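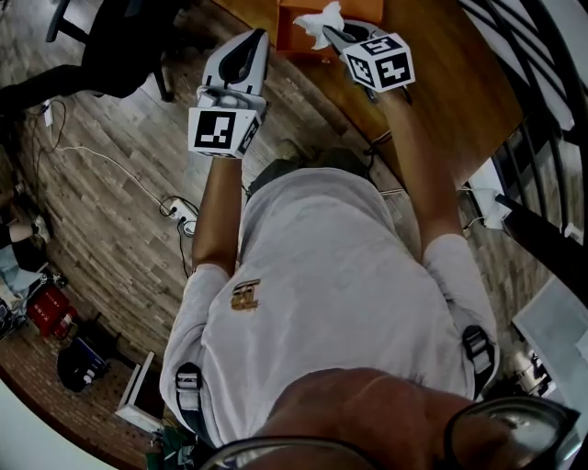 Search the archive Enter keyword Go

Newsletter > Machines at Work > Chores

4 min read

Can it do the tissues yet?

Every few months a company puts out a video of a machine tidying a living room, and every few months readers write in asking whether they should hold off on paying for a cleaner. Our answer in August was no. It is still no, but the question deserves a fresh look, given how much Ultus and Arex have been promising.

Ultus says its home unit can handle "everyday pickup." We asked for a list of what that covers and got one with 43 items on it. Socks are there, and so are cups, provided they have handles. Paper goods appear with an asterisk, and the asterisk leads to a line about "supported shapes." A crumpled tissue is apparently not a supported shape. Anyone who has shared a house with a person who has a cold will see the problem.

Soft, thin things are where these systems tend to come apart. A tissue has no fixed outline. It folds when you pinch it, and a grip that would barely hold a mug can tear it. People get around this without thinking. For a machine it has to be learned, and at the moment much of the learning still starts with a person, holding a pair of grippers by hand and doing the chore so there is something to copy. The patterned cubes you find on some of these hand-held sets let software work out where each gripper is and how it is turned. It's slow work, and it does get results. Just bear in mind how much human labor is sitting behind the word "autonomous" in the brochure.

Arex, to its credit, publishes some numbers. Its latest notes say the tissue task was trained on 3,826 recorded attempts, all with the same kind of box. When the box was swapped for a different one, the success rate fell to 35 percent. I would call that a machine that knows one box. The company calls it "early generalization," and the notes skip over how long each attempt took.

On the shop floor the picture is a little better, mainly because a shop floor can be arranged to suit the equipment. Chidiac has 2 arms on its packing line putting paper filler into cartons of a single size. They do it all shift. They stop when the filler is torn, and someone walks over and clears it. The firm seems happy with that, and I can see why, but a carton line has no rug, no loose cables and no chairs pushed in at a new angle every evening.

Zundik is taking preorders for a tabletop model that will "reset your desk overnight." I asked what happens to a used tissue left on the keyboard and was told this was on the roadmap. Preorders are nonrefundable. I'd keep the money and buy a bigger wastebasket.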